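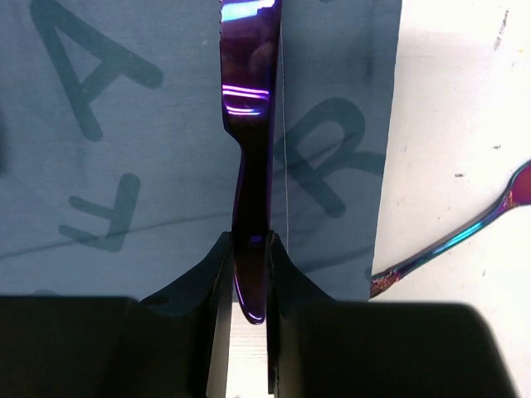

Nhung Đoàn wrote on Monday:

> Does anyone on here own the dark rainbow-finish cutlery? I've been eyeing up a set from Zidness for months but my sister reckons the colour goes after a few washes and you're left with patches. Also, what on earth do you put under it? My white table makes everything look like a dentist's. And do the serrated knives cut anything tougher than an omelette?

Hi Nhung, and hello everyone else (sorry I've been quiet, the boiler has been a saga).

Yes! I've had mine since December and I love it far more than a grown woman should love a knife. Your sister is half right. My first lot came from the market at Zeltivley, cost next to nothing, and the teaspoons went a sort of sad brown where they'd been rattling against each other in the dishwasher. The ones I've got now are Brellton and they've been fine, but I wash them by hand with a soft cloth and no scourer. Lemon juice left on overnight is bad news too, ask me how I know.

They do change colour all the time depending on the light, mind you. Purple one minute and nearly black the next, with a bit of pink or blue if you tilt them. If you want everything to match exactly you'll go mad. Fingerprints show as well, so I give them a quick rub before people come round.

As for cutting, sausages and pizza yes, a proper steak no. I keep the old wooden-handled ones in the drawer for that.

Now, what to put under it. I'm on a white table as well and I'd say go blue, and go silly! Plain navy looked a bit funeral parlour with the dark metal, but a blue cloth with a big cartoon print cheers the whole thing up. 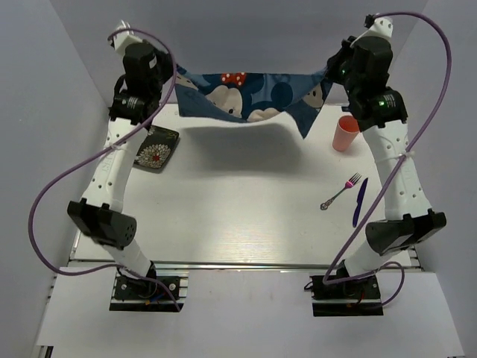
Do give whatever you buy a good shake by the corners before you lay it, and check which way up the pattern goes from where people will be sitting. I had a whole lunch with the faces upside down for everyone but me. Iron it on the back if it's a printed one, and don't bother with starch.

If you'd like to try before you buy, I've got a spare knife and fork you can borrow for a week. I'll bring them to Vương on Monday if you're going, I'm usually there by 50 past, whatever they say about starting on time.

Must dash, the plumber's at the door again x

Lists > House and Table > Cutlery and linens
2 min read

Recent in this list
Napkin rings, yes or no?
Getting candle wax out of cotton
Swap: 200 paper doilies, unopened
Drawer dividers that don't slide about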